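Lornutham Swap & Sort Board
Thread: metal bins for small odds and ends, worth it or not?
Posted by tijani_attic, May, 9:40 pm

So I finally gave up on the fabric cubes. I've been dumping all the little stuff (blocks, toy bits, things that belong to something else) into one big metal bin, and I love it. It wipes clean, it doesn't sag, and I can see everything at once. Anybody else gone this way?

– – –

preta_29
I tried it for a month and went back to plastic. The noise! Every block that goes in sounds like a dropped wrench. Also mine scratched up so fast I figured I'd bought a dud.

– – –

tijani_attic
Scratches don't bother me one bit. It's a bin. I did put felt feet under mine, and that helped with the racket – not a lot, but enough for evenings.

– – –

garagegoose
I'm with preta on the noise but not on the scratches. What gets me is the size. People buy one huge bin, throw in more than 200 little pieces, and then they're digging to the bottom for one yellow block. Go wide, keep it to a single layer, and put the rest on a shelf.

– – –

tijani_attic
Single layer is exactly what I mean! A few things on the floor of it and that's all. Bright stuff like the red-orange block and the little yellow one I can spot right away against the gray. The black things take a second longer, but still way better than a cube.
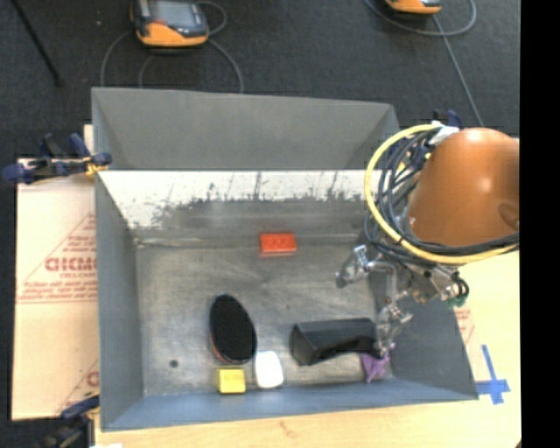
preta_29
Okay, but do you sort after that, or does it just stay a bin forever? My problem was never finding things, it was that nothing ever left.

– – –

tijani_attic
I go through it when the Nurico shelf has room. So, uh, sometimes.

– – –

garagegoose
Ha. Try a bit of rubber mat cut to fit the bottom, preta. It kills most of the clang and you can pull it out to rinse. I'd still skip the giant ones.

– – –

preta_29
Might dig mine out of the shed and try the mat. No promises on the sorting.

Last updated: May, 11:15 pm
Contact the moderators | © Lornutham Swap & Sort Board | Back to top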